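Arthorpe Hall Users' Group: minutes of the meeting held on July 1, 2019

Present: Leonilde Valente (chair), Ashok Garg, Inês Vieira, Niall Moffat (minutes). Apologies from Arnaldo Correia, who sends his love and his key.

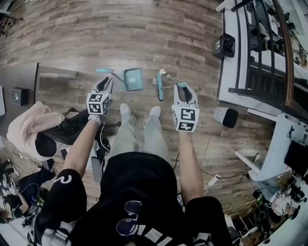

1. Floor and sweeping up. Leonilde thanked everyone who has been so good about leaving the planks tidy, and we talked for quite a while (rather longer than planned!) about paper scraps, which do get everywhere after the craft mornings. Agreed that each group sweeps before it goes home, and that the teal dustpan and brush go back on their hook together. Inês would like a second set and may spend up to £9.

2. Floor polish. Ashok has a price of £85 for the whole room and everybody thought that very fair. He will go ahead in July.

3. Tea money. £66 in the tin, with warm thanks to all who chipped in.

4. Any other business. Niall to ask Arnaldo about the spare bin bags.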